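Bronley 20 Fermenter

Most small fermenters are sold on shine. We stock the Bronley because the lid seals and the tap doesn't drip, and we'd skip half of what the maker says about it. "Brewery quality at home" – well, your beer will be as good as your cleaning.

Holds 20 liters. Comes with 2 airlocks and a tap. The stick-on thermometer is optimistic, so buy a proper one.

The MacAulay lid fits too, though we can't see why you'd pay extra for it.

Item no. 551. Pickup at our Clarkport counter, or allow 5 working days for delivery.

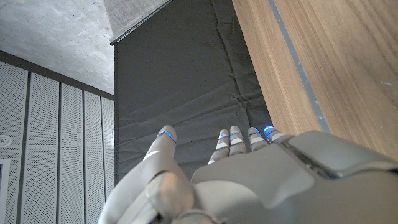
Returns

Unused only. Once it has had wort in it, it's yours.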